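Keeping the Picking Cell at Umwood in Order

The picking cell at the Umwood site of Huerta, the parcels and small goods firm, is made up of one robot arm, one bin and a table. It was set up in November by a team from Fleltarbridge under the direction of Kęstutis Rebane, and responsibility for its upkeep has since passed to Feng-yi Chou, who heads technical services at the site.

The cell was assembled in nine working days. Most of that time was given to the position of the bin. The arm must be able to reach each corner without its wrist meeting a wall, and the bin must stay in the same place from one run to the next. The team first considered a steel frame bolted to the table. It was decided instead to hold the bin with spring clamps, which can be taken off by hand when the floor of the bin has to be cleaned or inspected.

"A fixed frame would have been tidier," Mr Rebane said. "It would also have meant fetching a spanner every time a wrapper slipped underneath."

Care of the cables has proved the larger task. The lines that serve the gripper run along the outside of the arm and must bend with the wrist at every pick. If they are tied too tightly, they pull at the connectors. Left too slack, they sag into the bin and may catch on the goods. Ms Chou's staff move the arm slowly through its full reach at the start of each shift and watch the hoses at the tightest bends. Ties are replaced when they show wear, and the date is entered in the cell's log.

The log is kept on paper. By the end of the first period of trials it recorded 3119 attempted picks, of which 2223 were completed without help from an operator. The remainder were sorted by cause, and thin, shiny or crumpled packaging headed the list. The findings were set out in a report issued to the firm's board in December 2020 under the project name Berura.

The report recommended few changes to the machine itself. It asked that the mix of test goods be kept varied, with hard, regular shapes placed among soft packets, and that a stop of 15 minutes be set aside in each shift for checks.

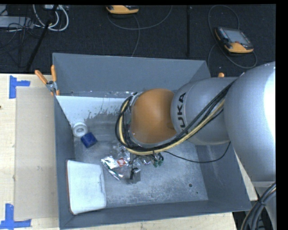

Why is the position of the bin checked again after each cleaning?

The arm works from stored positions, and a bin put back a little out of place can bring the gripper down against a wall. Staff therefore move the arm by hand control to each corner in turn, at low speed, before automatic running is allowed.

Wear to the bin floor is treated as a matter of routine. Light scuffing is accepted, but a raised edge that might snag a packet is smoothed down, and the bin is exchanged once smoothing no longer serves. Two spare bins of the same pattern are held in the stores at Umwood.

Ms Chou has asked that the same procedure be written up for the firm's other sites. A draft is with Mr Rebane's team, who will add the settings for the gripper before it is circulated.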